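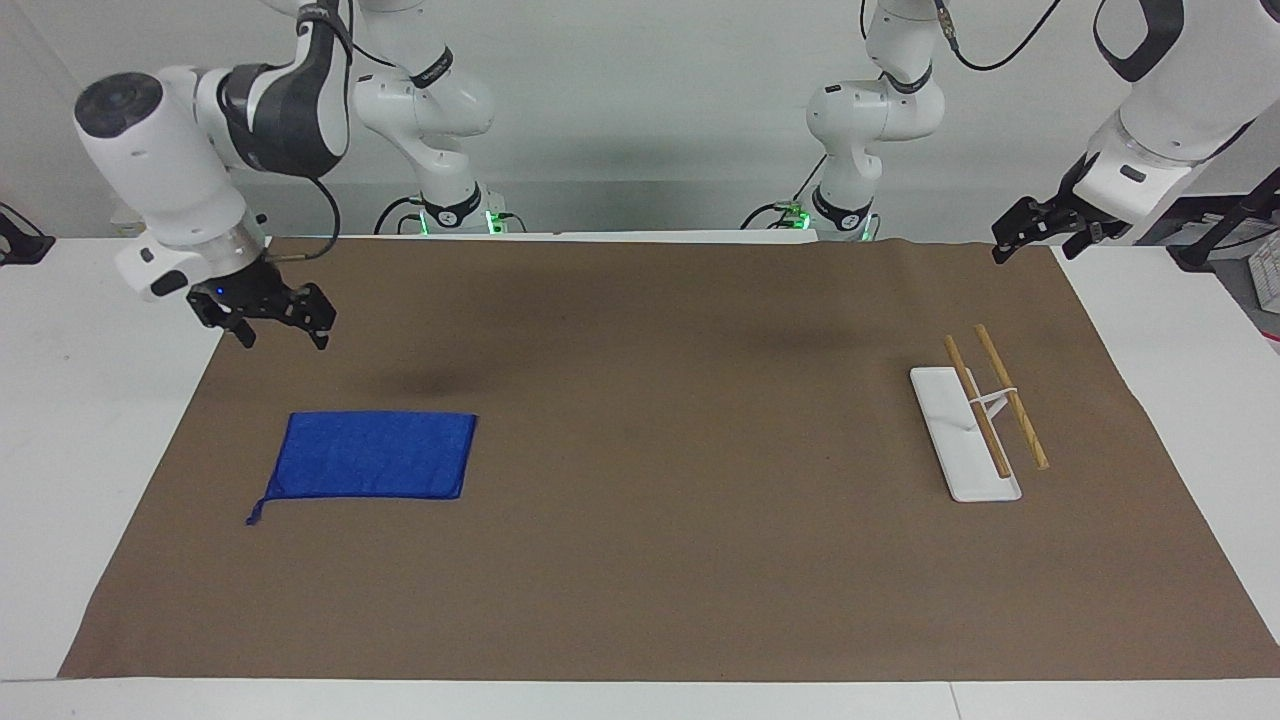 # Braswood Lodge to Open in July Under Womau Hotels

FOR RELEASE 1/6/26

Womau Hotels will open Braswood Lodge, its first lakeside property, in July. The lodge takes over the former Holzer boathouse and the two guest buildings behind it, which have been closed to overnight visitors for several seasons. Reservations open today by phone and at the front desk of any Womau hotel.

The lodge has rooms on two floors, most of them facing the water. Each room has a king or two queen beds, a writing desk, a walk-in shower and a small covered porch. Corner rooms on the upper floor also have a soaking tub and a wood stove. Ground-floor rooms in the east building are step-free from the parking lot, with wider doorways and roll-in showers. Dogs are welcome in the west building.

"People in this area have been asking us when the lights would come back on down at the water," said Damilola Adeyemi, general manager of Braswood Lodge. "We kept the old staircase and the boathouse doors. The plumbing is all new, and so are the mattresses."
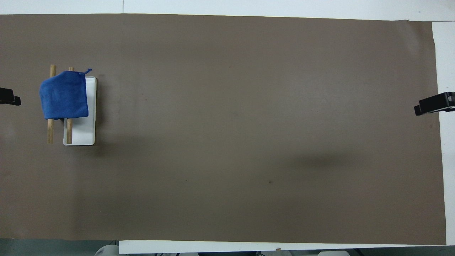 Vol. 6, No. 2

**Dining**

The restaurant, Luteo, will serve breakfast and dinner daily in the main hall of the boathouse. Chef Benito Sarmiento is writing a short menu built on lake fish, beans, greens and bread baked on site. Dinner guests who are not staying at the lodge can book a table up to two weeks ahead. A counter by the dock will sell coffee, sandwiches and pie until midafternoon.

"I want a dinner menu that fits on one page," Sarmiento said. "If the trout is good that morning, it's on. If it isn't, we'll cook something else."

**Meetings and weddings**

The boathouse hall can be rented for private events on dates when the restaurant is closed to the public. With the lawn tent, the property can host 400 guests. The hall rents for $2000 per day, including tables, chairs and setup. The lawn tent is an additional $500. Outside caterers may use the prep kitchen by arrangement with the events office.

A full buyout of the lodge, covering all guest rooms, the hall and the dock for one night, is $3599 in the off season. Summer buyout rates are available on request.

**Getting there**

Braswood Lodge is at the end of Holzer Road, on the north shore. Parking is free for overnight guests. A shuttle will meet the evening train if booked by noon on the day of arrival. The dock has day moorings for small boats, and guests may borrow canoes and life vests from the front desk. Check-in begins at 3 p.m. and checkout is at 11 a.m.

**Hiring**

The lodge is accepting applications for front desk, housekeeping, kitchen and grounds positions. Most are year-round. Training starts before the opening, and staff meals are included on every shift. Applications can be picked up at any Womau hotel.

**About Womau Hotels**

Womau Hotels owns and operates small hotels and inns. Braswood Lodge is its first property with a private dock.

**Press contact**

Press Office, Womau Hotels. Requests for interviews with Damilola Adeyemi or Benito Sarmiento, and for preview stays, should be sent in writing to the Press Office.

###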